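Brazos robóticos cerca de la mesa: las reglas de casa que de verdad se cumplen

Cada vez me escriben más lectores que tienen un brazo robótico en el taller, en el garaje o, para qué negarlo, en el mismo comedor. Casi todos preguntan por la pinza o por el programa, y muy pocos por lo primero que yo miraría, que es el sitio donde va a trabajar. Así que he reunido las normas que seguimos en el taller de Hiltmont, contadas con calma y con alguna manía mía por el medio.

Empecemos por el suelo. Antes de dar corriente, marcad con cinta de pintor todo lo que el brazo alcanza estirado y sumadle 30 centímetros. Dentro de esa línea no entra nadie mientras haya movimiento, ni siquiera "un segundito" a recoger un tornillo. Y ojo con las sillas: el respaldo es lo más alto que hay junto a una mesa y es lo que siempre olvidamos al planear el recorrido (¡yo la primera!). Medidlo desde el suelo y haced que la pinza pase con holgura por encima.

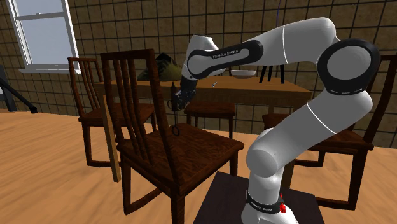

Mercedes Min
Responsable de taller y autora de la sección «Manos a la obra»

Cuando la pinza baja cerca de un respaldo conviene ir despacio, y más todavía si lleva colgando algo fino y alargado. El objeto cuenta como parte del brazo. Si sobresale un palmo, vuestra distancia de seguridad también crece un palmo. Con tijeras, cuchillas y punzones, en Hiltmont usamos funda en las pruebas y solo la quitamos cuando el recorrido ha salido bien varias veces seguidas.

La mesa, despejada, por favor. Los paños y las bolsas blandas se enganchan con una facilidad pasmosa, y los cuencos acaban en el borde sin que se sepa cómo. Lo que no haga falta para la tarea se guarda en un cajón, y las piezas pequeñas, en una bandeja con reborde.

Los listones y tablas sueltas, tumbados o atados. Una tabla apoyada de pie en una silla aguanta hasta que alguien roza la silla.

La base merece un rato aparte. Repasad los tornillos antes de cada sesión y comprobad que el pedestal no cojea. En la ficha de Fadholm, que es la que tenemos pegada en la puerta, se pide además una revisión completa cada 80 horas de uso. Apuntadla en una libreta, con lápiz si queréis, pero apuntadla.

Los cables, recogidos y con margen para el giro. Moved cada articulación hasta el final a velocidad mínima y mirad si alguno tira.

La parada de emergencia se deja a mano, fuera de la línea de cinta, y se prueba en cada arranque. Yo la pruebo también después de comer, que es cuando anda una más distraída.

Para los recorridos nuevos, primero en simulación, después en vacío y por último con la pieza. En el grupo de Cidden hacen lo mismo y guardan cada versión con su número; van por la 111 y siguen encontrando cosas que afinar.

Si en casa hay niños o animales, puerta cerrada y llave del armario en el bolsillo. Al terminar, brazo en reposo, pinza vacía y corriente fuera, por ese orden.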